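Duvness Trail Audio Guide: Setup
Section 4. Before you leave Skavby

1. Switch the guide on and pick your language.
2. Enter the route number. The ridge walk to Nistham is 184.
3. Wait for the chime. The maps for all 47 stops are now stored on the guide.

Note: There is no signal past the monastery ruins. Load the maps in town.
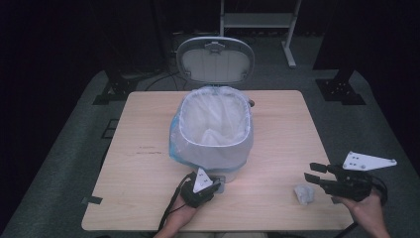 Bin with its lid up and the bag folded over the rim.

4. At the trailhead, set the altitude to 2,000 feet. The summit stop should then read 2,074.
5. Hang the guide around your neck with the speaker facing out.

Caution: The gorge path closes at dusk. If the guide beeps twice, turn back to the last marked stop.

Shared 47 times | 3 comments

Tyra Engström: Step 4 reset itself on me after lunch. Had to enter it again.

Hajar Metwally: Is the gorge path open in July?

Tyra Engström: It was when we went. Bring water, the spring was dry.

Contact Afolabi Guides | © Afolabi Guides | Back to top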